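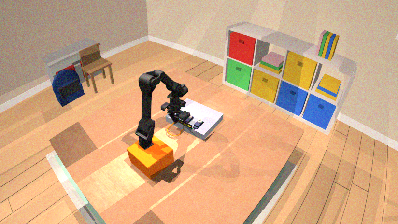

## 3. Data Collection

### 3.1 Source demonstrations

All source demonstrations were recorded by two operators in July using the Hiebert teleoperation interface. Each operator completed a practice block before recording, and practice trials were discarded. We kept 141 demonstrations after review. A demonstration was removed if the operator paused the session, if the simulator reported interpenetration between the gripper and a part, or if the final state failed the task check in Section 3.3.

The task family, which we call Lastik, covers short-range manipulation of small parts on a raised platform. The policy controls a single arm. Actions are end-effector displacements plus a gripper command, logged together with joint positions and the rendered views. We do not record operator gaze or input device forces.

### 3.2 Scene variation

Training on one fixed layout gave policies that memorized the background (see Section 5.2). We therefore replay each source demonstration in several room layouts built with Fleneto, our scene generator. The generator changes the support surface under the arm, the furniture near it, the lighting, and the camera pose. Wall and floor materials are sampled separately from furniture. Objects that the gripper must touch are never replaced, and the transform between the arm base and the platform is held constant within a replay.

Lighting needed more care than the other factors. In early renders the shadow of the arm fell in nearly the same place in every episode, and the policy used it as a position cue. The light direction is now drawn once per episode and kept fixed until the episode ends. Figure 2 gives one view of a layout with a wooden table as the support surface.
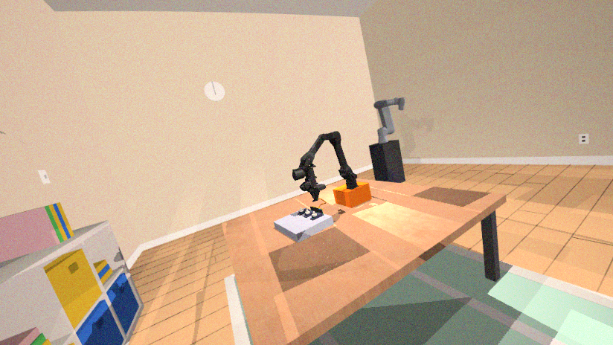

**Figure 2.** Rendered view from the collection environment. The black arm holds its gripper over the work platform on a wooden table; a second, gray arm stands on a pedestal behind it.

### 3.3 Replay and filtering

Replay is open loop for free-space motion and closed loop near contact. For the contact segments we re-solve the trajectory relative to the nearest part, following the procedure used in Alo, with the approach speed reduced to 80 percent of the recorded value. Each source demonstration is attempted in up to 5 layouts per round, and rounds continue until 2,000 episodes pass the task check.

The check compares final part poses with the goal poses and rejects episodes in which any part leaves the platform. Rejected episodes are stored but not used for training. G. Dönmez and M. MacLeod reviewed a random subset of accepted episodes by hand and marked those with visible rendering faults. These episodes were rendered again from the stored states, which leaves the action labels unchanged.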